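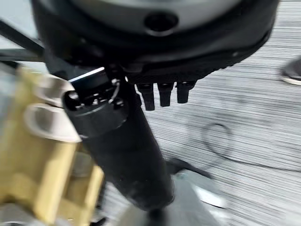
4. Looking After the Carpet

Striped carpet is a lovely thing to have on a workroom floor - it hides a surprising amount and it's kind to your knees! The grey in the Mevness range is the one we get asked about most, and it will look smart for years with very little fuss.

4.1 Weekly clean

1. Pick up screws, wire ends and other small bits by hand first.
2. Vacuum along the stripes, slowly, with the brush setting off.
3. Go over it again across the stripes. You'll be amazed what comes up the second time.
4. Finish along the skirting with the narrow nozzle.

Note: Metal dust clings to the pile. Empty the cylinder before you start.

4.2 Spills

1. Blot with a plain white cloth, working from the outside in.
2. Mix 31 ml of Rumosik cleaner into 300 ml of cool water.
3. Dab on, wait a few minutes and blot again.
4. Lay a dry towel over the patch and leave it overnight.

Caution: Never scrub. The loops will fluff up and the stripe loses its lovely crisp edge.

Caution: Oil needs the Rumosik spot gel, used neat. Try it in a hidden corner first.

4.3 Moving heavy items

Lift, don't drag - and use a board under anything on castors. Flattened pile usually perks up with a damp cloth and a soft brush.

Guide revised January 2019, Lowri Jarman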